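COMMUNIQUÉ DE PRESSE

Owusu pose ses amplis au Plillier pour 11 soirées
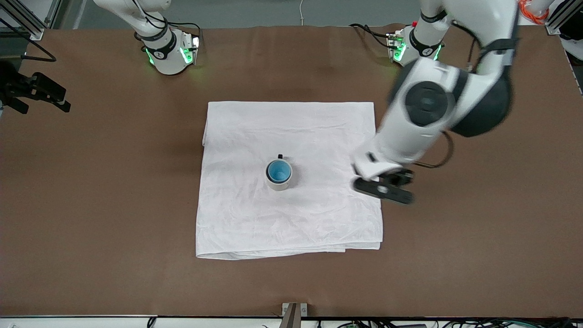

Une tasse posée sur une serviette blanche pliée.

Rusmont, septembre. Bon, je me lance, c'est mon premier communiqué et je suis à peu près aussi à l'aise qu'avant un rappel ! Je joue de la guitare dans Owusu, et à partir de la fin du mois on s'installe au Plillier, la petite salle derrière la gare de Rusmont, pour une résidence de 11 soirées étalées jusqu'au printemps.

Le principe est simple : deux sets par soirée, le premier avec nos chansons (les vieilles, les neuves, celles qu'on rate une fois sur trois), le second avec un groupe invité qui choisit la moitié du répertoire. Jirus ouvre le bal et je suis ravi, ça fait des années que je les embête pour qu'on partage une scène. Ils viennent en formation acoustique, avec l'harmonium, et ils m'ont déjà prévenu qu'il faudrait que je chante.

On en profite aussi pour sortir un vinyle, enfin ! Il y aura environ 19 minutes par face, enregistrées au Plillier l'hiver dernier, portes fermées et chauffage coupé parce qu'il ronflait dans les micros. Le disque sera vendu à la table près du bar dès la première soirée, puis chez les disquaires du coin qui voudront bien de nous.

Les portes ouvrent à 19 h, on joue assez tôt pour que tout le monde attrape le dernier train. Entrée à prix libre, places assises au fond, debout devant.

Pour les confrères de la presse et des radios : on garde deux invitations par soirée, à demander à l'accueil du Plillier. Extraits du disque et programme complet envoyés sur simple demande.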